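Two bottles and a planner in a hurry

Saltport, late, the build finally green. Demetrius Lyons has a grasp planner called Jundlow and a simulated kitchen to break it in. 2000 trials overnight, every one a bottle. Tonight the arm gets a counter with a sink in it. 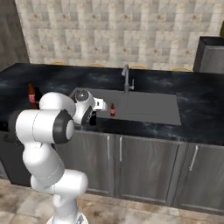
Sinks are where collision margins go to die, according to Lyons, and he'd rather see a slow approach than a clever one. So the margin is 45 millimeters now. Was less in May.

Then perception. The wrist view comes in tilted, half the pixels pure black, and the segmenter has to decide what's object and whats kitchen. 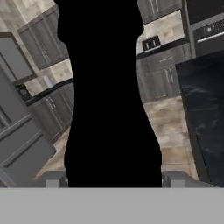

Just throw out the depth on dark stuff, wrote a reader, Vandenberghe, after our last piece – you'll lose less than you think. Lyons tried it. 81 failed grasps became 922. He put it back.

Dark bottles on dark stone are still the hard case. The red label is easy, the detector finds it from anywhere. Next up is replanning mid-reach, wich Plornbridge wants in the release.
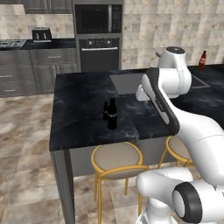

Page last changed: May, 4:45 p.m.

The replanner is merged but switched off by default. Logs to follow.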